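Floor-marked rack storage

Floor-marked rack storage is a way of keeping parts in a workroom in which wheeled or fixed shelving stands inside outlines laid on the floor, usually in colored tape. It is used for molded parts, crates, and other goods that are too bulky for drawers and too awkward to stack. Supporters credit it with saving floor space and search time. The evidence for either claim is thin, and most of it comes from people who sell tape or shelving.

Shelving

The usual rack is made of painted metal, with slotted uprights that let the shelves be set at different heights. Blue is common, though the color carries no agreed meaning between one site and the next. Catalogs from Koppel, a shelving supplier, describe its racks as "universal," a word that should be read with care. A shelf that suits a crate may be a poor resting place for a large molded panel, whose curved rim and ribbed back leave few flat areas to sit on. Panels stored this way tend to rest on whichever edge meets the metal first.

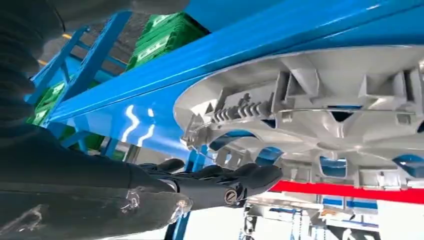 Ando disputes that this is a fault of the rack at all, and argues that a panel which can't sit safely on a plain shelf was never meant to be stored without a cradle. Cradles are indeed sold for the purpose. They cost money, take up room of their own, and have to be replaced when the part changes shape, and the objection leaves all of that out.

Damage in storage is harder to pin down than either side admits. Small clips and tabs along the edge of a molded part are its weakest points, but a broken tab found at assembly could have been broken in the mold shop, in transit, or on the shelf. Few workrooms inspect parts at each of these stages, so the rack gets the blame or escapes it according to who is writing the report.

Floor marking

Tape outlines are meant to show where a rack belongs. Yellow is the usual choice, and a width of 2 inches is widely sold. On concrete the tape is a known quantity. On carpet, which is found in converted offices and showrooms, the case for it is weaker. Carpet pile gives the adhesive less to hold, and turning wheels can lift a corner. Makers offer special carpet tapes, but their claims about service life rarely say how much traffic the tape was tested under.

A trial at Cluvley, a parts distributor, is often mentioned in favor of marking. Over 16 weeks, staff reported that misplaced racks had become less frequent. The reports were filled in by the same staff who had laid the tape, and there was no unmarked room to compare it with. A later summary put the improvement at roughly 70 percent, a figure that does not appear in the original notes.
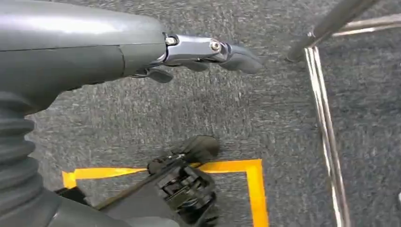

Does a taped outline keep a rack from moving? Tape marks a position and holds nothing in place; only locked wheels, floor anchors, or a wall fixing can do that.

The distinction matters where racks stand on casters. An outline makes it easier to see that a rack has drifted, provided somebody looks. It may also lend a tidy appearance to a room whose contents are badly arranged, and visitors have been known to take the lines as proof of a working system.

Crates

Ventilated plastic crates are the usual companion to open shelving. They let air through, show some of their contents from the side, and carry a panel or pocket for a label. The label is where the method most often fails. Atholm, which rents crates to small manufacturers, listed 17 labeling faults in guidance issued on 07/11/2023, most of them variations on a blank or outdated card.

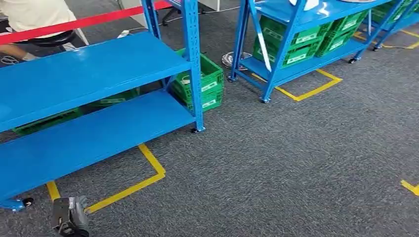
Orientation is a subject on which the guides are strangely silent. They show crates upright, in rows, with the label facing out, as if no other arrangement had ever been tried. In practice crates are laid down wherever the space suits them, as with the two green ones on their sides between the blue shelves, while another stands upright on the floor behind the post. A crate on its side gives access from the front, which some users prefer, but it no longer holds in small items that can roll. Whether this should count as misuse depends on what the crate contains, and the published rules seldom ask.

Related methods include shadow boards, kanban racks, and flow shelving.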